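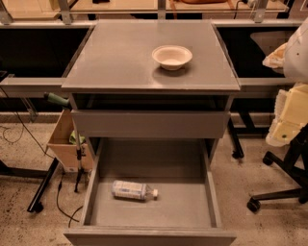 灰色两抽小柜放在工作间里,够用吗?

够用,前提是东西不重、下层抽屉不要装得太满。我用了七个月,放水、碗、抹布和零碎工具,没出过大毛病,小毛病有几处,下面分开写。

先说型号。我买的是 Treltham 的两抽柜,灰色,店家页面上写的系列名叫 Sulen。同系列还有一款三抽的,叫 Serar,高一些,抽屉浅一些。我当时在两款之间犹豫了几天,最后选两抽,原因是我要竖着放的东西少,躺着放的东西多,下层深一点比多一层有用。价格是760元,不含运费,运费另收100元,送到楼下,上楼自己搬。

包装

外箱完好,四角有泡沫,柜体套了一层薄膜。箱子里有说明书一张、螺丝一包、内六角扳手一把。说明书只有图,没有字,第四步和第五步的图画得太小,滑轨左右容易看反。我第一次就装反了一边,抽屉推到一半卡住,拆下来重装,多花了半个小时。建议装之前先把两条滑轨并排放在地上对一下。

台面

台面是平的,略带一点光泽,灯从上面照下来会有反光。看久了不刺眼,但拍东西的时候会有一块亮斑,介意的话铺一块布。台面前沿比抽屉多出来窄窄一条,手从下面一摸就能摸到。这条边的好处是台面上洒了水,不会直接顺着面板流进上层抽屉,大部分滴到地上。坏处是开上层抽屉时指甲偶尔会碰到它。

平时台面上我就放一只小白碗,装螺丝、垫片,有时候空着。碗底磨过的地方没有留下明显的印子。热的东西我没有直接放过,说明书也没提耐热温度,所以这一项不评价。胶带贴过两次,撕下来用酒精擦,没有掉色。

上层抽屉

上层浅,适合放笔、卷尺、剪刀。关上以后和台面之间留着一道窄缝,看上去是一条黑线。我问过客服,答复是正常公差。缝本身不影响使用,但会进灰,我大概每个月要把抽屉抽出来擦一次。左右两边的缝宽我用塞尺量过,右边稍大,调滑轨上的螺丝可以调回来一些,调不到完全一致。

下层抽屉

下层是我买它的主要理由。抽屉可以整个拉开,里面很深,四壁平直,底是平的,没有隔板。一瓶普通的塑料瓶装水横着放进去,周围还空出很多地方。拉开以后从上面往下看,里面有什么一目了然,不用弯腰去掏。

没有隔板也带来一个问题:圆的东西会滚。水瓶横着放,抽屉拉得快一点,瓶子就往后跑,撞到后壁响一声。我后来在底上铺了一块防滑垫,是从厨房用的那种大卷上剪下来的,情况好了很多。后来嫌垫子难擦又拿掉了,现在就是开得慢一点。如果厂家能配一块可以移动的隔板,我愿意多付钱。

承重方面,页面上写下层最多可放7公斤。我放过一套扳手加一盒电池,没有称,拉到底时前端能看出往下沉一点,推回去还算顺。长期放重物我不推荐,重的东西应该放地上或者放纸箱里。我自己就是在旁边搁一只敞口纸箱,装布和不怕压的东西,比塞进抽屉方便。

摆放位置

我把它放在长工作台前面。这样站在台前干活,转手就能把碗里的零件拿起来。要注意的是下层抽屉完全拉开以后向外伸出很长一截,人得往后站一步。如果过道窄,装之前先拿卷尺量柜子的深度,再加上抽屉拉出来的长度,两个数加起来才是真正要占的地方。我第一个位置选得太靠门,拉开抽屉门就开不全,只好搬走。

周围地上有线的,也要提前理一下。抽屉拉开以后挡住视线,低头看不到脚边,容易踩到。支架一类带长杆的东西,最好放在柜子侧面,不要放在抽屉前面。

清洁

灰色耐脏,浅色的灰尘看不太出来,手印在台面上侧着看比较明显。湿布拧干擦一遍就行。抽屉内部也是灰色,和外面差不多,角落里容易积细屑,用吸尘器的扁嘴吸最快。

气味

刚拆开有味道,不算重。我把两个抽屉都拉开,开窗放了一个星期,之后基本闻不到。放食品的话,建议再等久一点。

和旧柜子的比较

之前用的是一个 Mamani 的小推车柜,429元,带轮子。轮子是优点,推来推去方便,但在台面上拧东西时柜身会跟着晃,锁住轮子也晃。现在这个没有这种问题,用力按台面不动。代价是挪一次要把抽屉先抽空。如果经常换地方干活,还是买带轮子的。

售后

二月份我发现一颗滑轨螺丝滑牙,写信给卖家,回信的人叫 Ferdinand Danzer,只问了订单号和一张照片,八天后寄来一小包螺丝,没有收钱。多出来的几颗我收在上层抽屉里。

评分(满分五分)

台面:四分
上层抽屉:三分半,扣在缝隙
下层抽屉:四分,扣在没有隔板
安装:三分,扣在说明书
价格:三分半

适合的人:需要一个小台面加一个深抽屉,位置固定,不放重东西。
不适合的人:要经常移动柜子的,或者工具又多又重、需要分格的。

补充一点,有人在评论区问能不能两台并排。可以,台面高度一样,拼起来中间有一条接缝,不影响放东西。我只有一台,这是在店里看样品时量的。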